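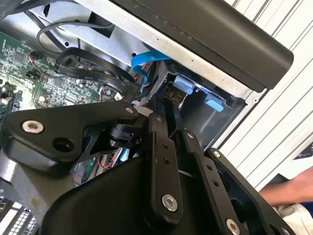 **Figure 1.** Open desktop computer case.

## 4. Do repair figures measure repair?

Claims that household repair is making a comeback rest on a narrow base. Most of them trace back to counts kept by the repair programs themselves, and those counts were designed for funding reports. We are doubtful that they can carry the weight now placed on them.

Take the Clesia program, which logged 4,000 items in its first full year. The figure has been repeated in regional plans as if it meant 4,000 products saved from the dump. The intake form records something weaker. An item is logged when it crosses the counter, and the field for outcome can be left blank. A toaster brought in twice is two items. A desktop computer stripped for its memory is one item, marked "completed," although the owner goes home without a computer.

Wondach's records are better kept but no easier to read. Staff there changed their definition of a repair in September, when advice given at the counter began to count. The monthly totals rose at once. The annual report credits public interest — we see little reason to agree, given that the number of open hours stayed the same.
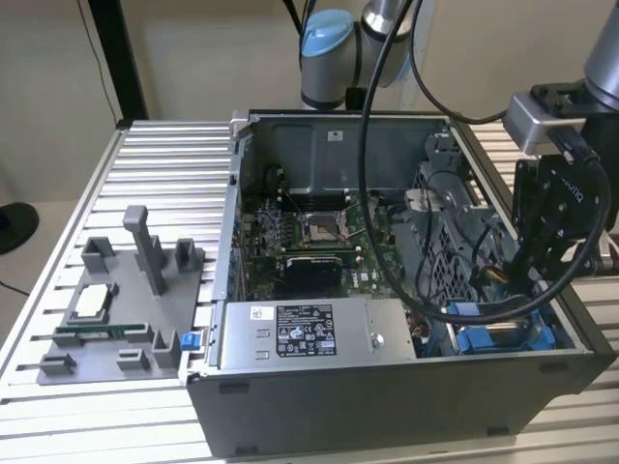

**Figure 2.** Desktop tower with side panel removed, showing power supply, motherboard and drive cage.

### 4.1 The trouble with "would have bought new"

Savings estimates depend on a further assumption, that each repaired product replaces the purchase of a new one. Neither program tests this. Visitors are asked on the way out whether they would otherwise have bought a replacement, and most say yes. People who have just been helped for free by a friendly stranger are not well placed to say anything else.

Desktop computers show the problem clearly. Many of the machines brought to repair counters are spares, kept in a closet after a laptop took over. Fixing one may be worthwhile, but it is hard to argue that it prevents a sale. The Chambi survey did ask owners whether the item was in weekly use before it failed. Its authors then left the answers out of their savings model, with no explanation beyond a footnote on sample size.

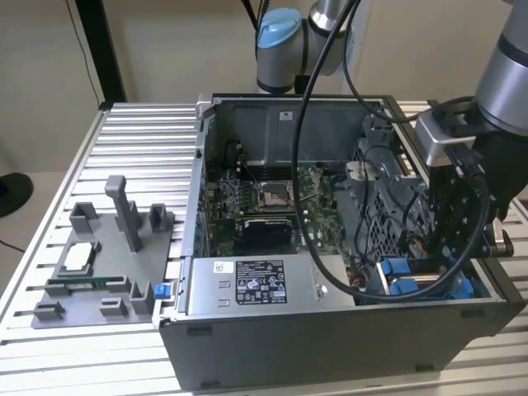
*Reading time for this section: 4 minutes*

### 4.2 What a fair test would need

A useful study would follow products after they leave the counter. Tastum tried this with phone calls at 3 months, and we think the approach deserves more credit than it has received. It was also unpopular with staff, who saw it as a check on their work. The calls were dropped after 2 rounds, too soon to tell repairs that held from repairs that merely got the item out the door.

We would add a comparison group of owners who asked for an appointment and could not get one. If they buy replacements no more often than those who were served, the savings claim fails. Waiting lists already exist at Clesia and Wondach, so the cost would be modest. Until such a comparison is made, the published totals should be read as a measure of how busy the counters are.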